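Home News Events Archive Contact
Filed under: Out and About

Robots in the bedroom, sort of

I went to the Cinirgate open day in July expecting a robot. What I got was people holding grippers. Veronika Oláh, who showed our group of 12 through, told us the hand-held tools record how a person picks things up, and that a machine will learn from it later. How much later, I asked. She said that depends.

The task was clearing a bed. The stuff on the quilt was fair enough, I'll give them that: a towel, cotton gloves, a sponge, shopping bags, the sort of mess I have at home. But a person was doing the deciding the whole time. Pornthip Phetsri from our group asked to see the arm that would take over, and we were shown a slide.

They say they want 54 household tasks on file. We saw one, and the coffee ran out before the talk did. I would go back if there were an arm in the room and somebody let it fold the towel without help. Until then I'm keeping my money in my pocket.

Last updated: July 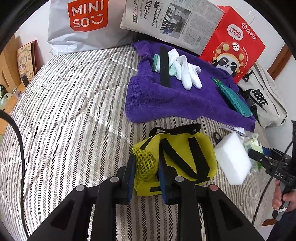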